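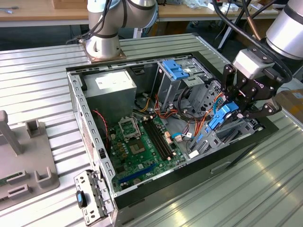

Kollasbridge grant, progress report, 6/7/18

Thank you again for your patience with us this spring! Our handling rules for the PC disassembly cell now run to 13 pages, and we're quite proud of them. 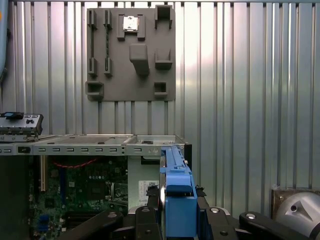
Přemysl Šťastný
Safety and Practice Lead, Tollent

The rule we argued over longest (and happily so) says that drive caddies are gripped by the plastic only, and that every part has one named holder. The draft goes out for comment in July. 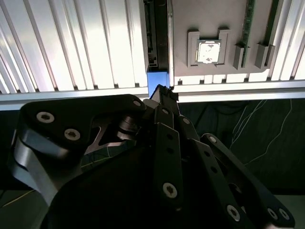
Gripper below the blue block on the parts panel.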